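首页 > 动态 > 长串 > 手把手教机器人

分类：具身日常 / 数据采集 / 碎碎念

好几个人来问我最近到底在忙什么，怎么天天喊手腕酸。行，开个串慢慢讲。一句话版本：我在教机器人铺床单，方法是我自己拿着夹爪先铺给它看，铺很多很多遍。

项目代号叫 Aleleo，名字是 Fadwa Ouali 起的，她说念起来像哄小孩睡觉，跟床单很搭。我念了好几个月还是会念成“阿雷雷哦”，她已经放弃纠正我了。

先说“手持”这事。我们手里拿的夹爪，前面两根手指跟机械臂末端装的是同一个款式，上面带一个鱼眼镜头。人拿着它干活，镜头录下来，训练的时候模型看到的画面就跟它自己“伸手”时看到的差不多。所以录的时候你得忘掉自己有五根手指，你只有两根，而且还挺笨的那种。

忘掉手指真的好难！第一个上午我的左手一直偷偷伸出去帮忙，床单一滑我就去按，一按这条就废了。Nabila Ezzat 后来给我想了个办法：左手揣兜里。土，但是管用，到现在我录的时候还是单手插兜，远看好像很潇洒的样子。

关于床单。选蓝色的原因特别无聊，就是床面是奶白的，蓝的放上去边缘清楚，回头标注的人少掉几根头发。我们也试过一块白的，看回放的时候三个人对着屏幕找布边，找到后来有人开始指着墙说“是不是这里”。

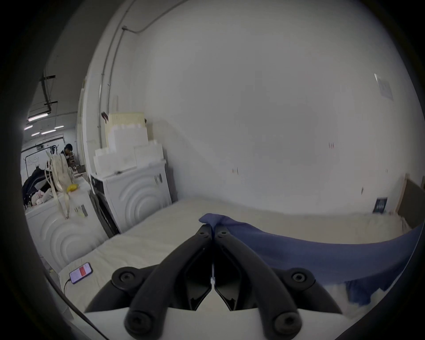

捏起一个布尖尖。手机别管它，它在充电。

这一下“捏”看着简单，里面全是讲究。夹爪要夹到布，又最好别夹到下面那层垫子。人手是靠指腹摸出来的，隔着夹爪就只剩一点点阻力的感觉，像戴着厚手套从桌上捡一张纸。

我的土办法：先让两个指尖轻轻贴着布面往中间合，布会自己鼓一个小褶起来，再收紧。直接从上往下戳的话，十有八九夹个空，合上以后两根手指碰到一起，“嗒”一声，很尴尬。

（“嗒”这个声音现在是我们组的黑话。谁开会说错话，旁边就会有人小声嗒一下。）

有朋友问，夹空了的那些是不是全删？不删。分两种。夹空以后我愣在那里想了半天的，删；夹空以后马上退一点、换个角度重新夹上的，留，还单独打标签。机器人以后也会夹空的呀，总得有人教它夹空了怎么办。

这个留不留的标准吵过一轮。Fadwa 一开始主张只要干净漂亮的，她之前做的是拧瓶盖，拧瓶盖的世界里失败就是失败。布不一样，布没有标准姿势，你松手再抓，它已经是另一块布了。后来她来录了一下午，走的时候说：“行吧，留着。”

节奏也要讲一下。一条我们控制在14秒以内，从夹爪进画面到松手退出来。太慢模型学得黏黏糊糊，会在布上方悬着不动，像在思考人生。太快又糊，镜头一甩全是拖影。

怎么保持节奏呢，Nabila 是在心里数拍子，我是哼歌。哼的什么就不说了，反正同一句副歌哼了几百遍，现在超市里放这首我右手会自己抬起来。

20条一组，一组录完必须停下来。刚开始我不听，觉得状态好就一口气录下去，结果回看的时候发现后半截动作越来越省，本来该抬高再放的，变成贴着床面拖过去。累了的人会偷懒，偷懒的动作机器人学得最快，这点跟小孩一模一样！

停下来的时候要干嘛？喝水，甩手，然后把布重新弄乱。弄乱这件事比铺平还费脑子。人弄乱东西是有习惯的，我喜欢往右边一甩，Nabila 喜欢揉成一团扔中间。要是只有一个人弄，机器人学到的就是“某某某弄乱的床单怎么铺”。所以我们互相弄，她乱我铺，我乱她铺，有种合租室友互相报复的感觉。

中间插一段遥操作，因为评论区肯定有人要问为什么不直接遥控机械臂。

也做的！隔壁那套 Erraji 的主从臂就是干这个的，人掰小臂，大臂跟着动。好处是录下来的动作机械臂一定做得到，不会出现人手腕一拧、它关节够不着的情况。坏处是慢，非常慢，而且掰小臂的时候你感觉不到布，只能盯着看。我试过用它抓布角，抓了半天，抓上来那一刻差点哭了，低头一看抓的是垫子。

所以现在是混着来：大部分手持，少部分遥操作，遥操作专门补那些手持容易“作弊”的姿势。什么叫作弊，就是我整个人绕着床走半圈过去够另外一头。机器人底座没有腿啊朋友们。后来我在自己站的位置想象一个圈，脚不许出圈，上半身随便拧。拧了一天，第二天起床像个麻花。

好，说回床。铺的第二个难点是拉。捏起来只是开头，拉的时候力往哪走，整块布就往哪跑。单手拉一个角，另一头会跟着一起滑过来，滑到最后你手里拎着整张床单，床上什么都没有。
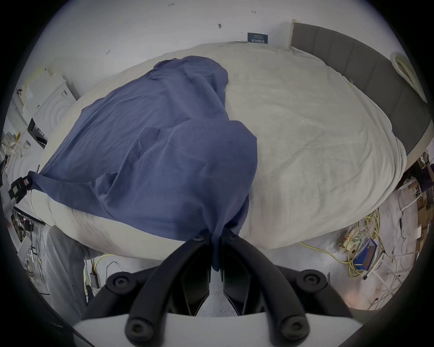
那头夹子夹着角，这头我捏着，中间绷出一条直线，看着就很舒服。

双手任务拆成单手来练，那头的角固定住，这头只管找方向、找松紧。模型先学会“绷直了就别再使劲了”，再往后才谈两只手配合。

“绷直了就别使劲”这条，我们花的时间最多。人是眼睛看到褶子没了，手上自然就松。可是夹爪只有开和合，力气大小全靠手臂往后退多少。退多一点点，布角从指尖“啵”地溜走，退少一点点，中间还鼓着几个包。我自己的窍门是看离夹爪最近的那个褶，它变浅了就停，别管远处的。

地上的线就……大家别学我们。黄线那一坨，每次转身都要抬脚，我现在走路像鹭鸶。

换过一次夹爪的指头，也记一下。原来那对是 Akier 的，指尖硬，夹盒子特别稳，夹布就打滑。换成带弧度的这一种，合起来时指尖先碰，捏薄的东西顺手多了。代价是以前录的那批角度全对不上，Fadwa 对着旧数据沉默了挺久，然后默默给文件夹改了个名叫“青春”。

镜头也得唠两句。鱼眼看得广，但是床在里面会鼓成一个大鸡蛋，墙也是弯的。刚看回放的时候我头晕，看了几天习惯了，反过来觉得自己家的床怎么那么方。模型倒是完全不晕，它从小就活在鸡蛋世界里。

录之前必须擦镜头！这句我想加粗但这里不能加粗。我有一整组都蒙着一层雾，因为我吃完炸鸡直接上手了。Nabila 看完说：“这组的光很有氛围。”然后删了。

进度：这一阶段的目标是1950条能用的，注意是能用的。我每次在群里报数她们都要追问一句“能用的？”，搞得我现在去买菜，老板报价我也想问一句“能用的？”

那机器人学得怎么样呢（终于有人问这个了）。拿第一版模型上机械臂跑过，捏布基本能捏起来，捏起来之后它会停一下，再往后拉。停的那一下我越看越眼熟，后来发现是我。我每次捏住之后会习惯性确认一下再动，全教给它了。

当时的心情很复杂，又骄傲又想道歉。Nabila 说你看它还差个单手插兜就齐活了。

也有很离谱的时候。有一次它把床单拉得挺好，松手，退回去，然后又上来把同一个角捏起来再拉一遍，一直循环。查下来是“做完了”这个状态我们教得太少，录的人一松手就按停了，机器人压根没见过铺好以后是什么样。现在松手之后要多留2秒，夹爪退开，对着铺好的床什么也不干。对，我的工作里有一部分是举着夹爪发呆，带薪的。

给也想自己录着玩的朋友几条，很碎：

袖子卷起来，宽袖口会扫到镜头。戒指手链摘掉，反光。床边别放你心爱的杯子。

手机离床远点，充电也别搁床上，我知道，我知道，别截图了。

每组开头先空录一小段，把夹爪开合几下，后面对时间戳用得上。忘了就得一条一条手动对，我对过一次，那天晚上梦见的都是波形。

两个人轮着录，身高差越大越好。我比 Nabila 矮一截，进夹爪的角度天生就不一样，比我自己刻意换角度自然得多。

手腕护一下。夹爪本身不重，可是举着的姿势别扭，用久了大拇指根那里会酸。我买过 Ruststead 的护腕，戴着还行，就是魔术贴老粘床单，粘上以后我、夹爪、床单变成一个整体，那条当然也没法用。

有人私信问要不要会写代码才能做这个。录的部分不用，耐心比较要紧，还有得愿意看自己的回放。后面那个最难，跟听自己语音一个感觉，第一次看的时候我一直在想这人手怎么这么抖。

枕头还没开始。Fadwa 已经在问枕套了，就是把枕头塞进枕套那个步骤，用两根手指。我说你先用两根手指塞一个给我看。她塞了，塞到下班，枕头在外面，她的夹爪在枕套里面。

下个阶段大概是换布，厚的薄的滑的都来一点。家里有不要的旧床单可以留着，最好别带小碎花，碎花我看回放会眼花。

今天先写到这，去甩手了。评论区问夹爪型号的我晚点一起回，问那首歌是什么的不回。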